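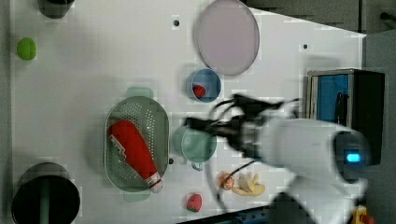
Conjunto Brellby sobre tampo branco: escorredor, caneca, taça, prato e alimentos de brincar.

Brellby, conjunto de cozinha de brincar
Referência 3291
Fabricante: Fevach
Distribuição: Varma

Descrição geral

O Brellby reúne louça de mesa, um escorredor e alimentos de brincar para atividades de faz de conta, de classificação e de arrumação. Destina-se a salas de jardim de infância, ludotecas e espaços de terapia ocupacional. As peças podem ser usadas no chão ou sobre uma mesa. Para uso em mesa, a Varma recomenda o tampo branco Conport, vendido em separado.

O conjunto não inclui elementos elétricos nem eletrónicos. Não requer montagem. As peças de louça e os alimentos são fornecidos em sacos distintos dentro da mesma caixa.

Peças de louça

Escorredor oval. Plástico verde-claro, fundo perfurado com filas de pequenos orifícios redondos, duas pegas planas em extremos opostos. As pegas são do mesmo plástico da bacia. É a peça de maior volume depois do prato e serve de recipiente de recolha no fim da atividade.

Caneca. Verde-menta, corpo arredondado, uma asa pequena. A asa foi dimensionada para dois dedos de criança. Não se destina a bebidas quentes.

Taça. Redonda, azul, de tamanho pequeno. Recebe um morango com folga suficiente para ser retirado com os dedos ou com uma pinça de treino.

Prato. Grande, em tom claro entre o rosa e o lilás, com rebordo. Comprimento máximo de 19 cm. Pode ser usado como base para composições de alimentos ou como tabuleiro de contagem.

Alimentos

Morangos vermelhos, dois por caixa. Meia laranja com os gomos visíveis na face de corte. Banana amarelo-clara, aberta em leque. Lima verde-viva. Os alimentos têm formas e dimensões diferentes entre si, o que permite exercícios de preensão com dificuldade graduada: a lima e a laranja pedem abertura de toda a mão, a banana pega-se por uma das partes abertas.

Os morangos podem também ser encomendados avulso. As restantes peças são repostas por pedido à Varma, com indicação da referência do conjunto e da cor.

Acessórios macios

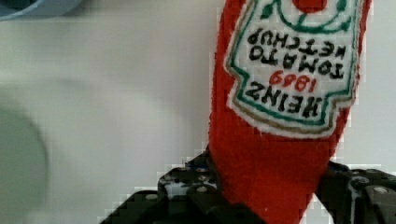
Os acessórios em peluche não fazem parte da caixa base. Podem ser combinados com a louça do Brellby quando se pretende introduzir diferenças de textura e de rigidez na mesma atividade. Uma peça de tecido cede à pressão e recupera a forma com lentidão variável; uma peça rígida não cede. Em exercícios de doseamento da força, recomenda-se alternar os dois tipos na mesma sequência e manter constante a posição do recipiente de destino.

Para frascos e outras formas alongadas em peluche, a preensão deve fazer-se pela zona mais estreita quando se treina o transporte na vertical, e pela zona mais larga quando se treina a preensão com as duas mãos. As etiquetas bordadas não devem ser usadas como ponto de pega. A limpeza dos peluches segue as instruções do respetivo fabricante e não as que constam desta página.

Tampo recomendado

O tampo Conport é branco mate e apresenta pequenos furos redondos distribuídos pela superfície, previstos para a fixação de acessórios. Altura da mesa com pernas padrão: 78 cm. Para utilização por crianças sentadas em cadeira baixa, devem encomendar-se as pernas curtas. A superfície clara dá contraste com todas as cores do conjunto, com exceção parcial do prato e da banana, de tom mais pálido.

Os furos podem ser tapados com os discos fornecidos com o tampo. Recomenda-se fazê-lo sempre que se trabalhe com contas, feijões ou outro material miúdo. Com as peças do Brellby os discos são dispensáveis.

Disposição sugerida para uma atividade de recolha:

Escorredor ao centro, com uma das pegas voltada para a criança.
Caneca ao lado do escorredor, asa virada para o bordo mais próximo.
Taça e prato na metade mais afastada do tampo.
Laranja, banana e um morango junto ao bordo próximo.
Segundo morango dentro da taça.

A atividade termina quando todos os alimentos estiverem no escorredor. Numa segunda ronda, o destino pode passar a ser o prato.

Perguntas sobre o produto
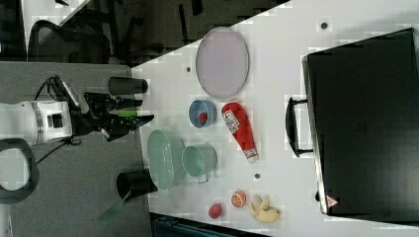

Um comprador perguntou se o escorredor aguenta o conjunto completo de alimentos com um frasco de peluche por cima, porque na sua sala tudo é guardado num só recipiente e a prateleira é estreita. Acrescentou que a caneca do conjunto anterior lhe ficava sempre de fora.

Resposta da Varma: o escorredor suporta uma carga distribuída de 600 g, valor superior ao peso dos alimentos fornecidos. O frasco de peluche pode ser pousado por cima, na diagonal. A caneca não cabe juntamente com o frasco; deve ser guardada dentro da taça, invertida, ou na caixa de origem.

Outra pergunta recebida diz respeito à compatibilidade com panelas e utensílios de cozinha verdadeiros. O conjunto pode ser usado ao lado de panelas vazias e espátulas. Não deve ser colocado sobre placas, dentro de fornos ou em contacto com superfícies aquecidas.

Limpeza e conservação

Louça e escorredor: água morna e detergente neutro, pano macio. Não usar esfregão abrasivo. Não usar máquina de lavar louça. Os orifícios do escorredor limpam-se com escova de cerdas macias, pela face inferior.

Alimentos: pano húmido, sem imersão. Nas zonas em relevo, como as sementes e as folhas do morango, usar uma escova pequena. Secar à sombra antes de guardar.

Em utilização coletiva, limpar no fim de cada sessão. Peças com fendas ou arestas vivas devem ser retiradas e substituídas. As tonalidades podem variar ligeiramente entre lotes de produção; a Fevach não garante correspondência exata de cor em peças de reposição.

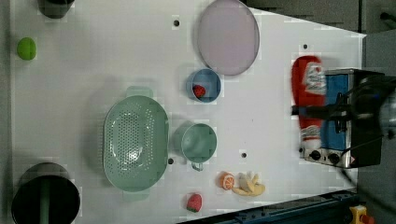
Vista de cima: escorredor e caneca verde-menta, taça azul com morango, prato e alimentos de brincar.

Embalagem e encomenda

Caixa de cartão com divisória interior. A etiqueta lateral indica a referência e o lote; ambos são necessários para pedidos de reposição. Para encomendas de instituições com várias salas, a Varma pode agrupar as caixas numa só palete, sem marcação por sala.

O tampo Conport segue em embalagem separada e pode chegar em data diferente. As pernas curtas e os discos de substituição encomendam-se na página do tampo.

Devoluções: aceites com a caixa de origem e todas as peças. Os morangos avulso só são aceites em saco fechado.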